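I figured the hard part of teaching a robot to box up shoes would be the hand. Wiesława Szewczyk, who writes the planning software at Erari, laughed at me for that (kindly!) and turned her laptop around so I could see the planner chewing through nearly 1000 grasps before picking one.

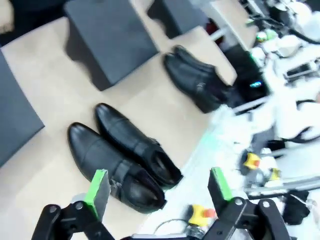

Black leather shoes and gray boxes on the table at Erari, from the gripper's side.

Glossy black leather is a pain, she told me. The highlights fool the depth estimate, so her code throws out the shiny patches and leans on the outline instead. Then it has to guess which 2 shoes make a pair, and I'll admit I've gotten that wrong myself on dark mornings in February.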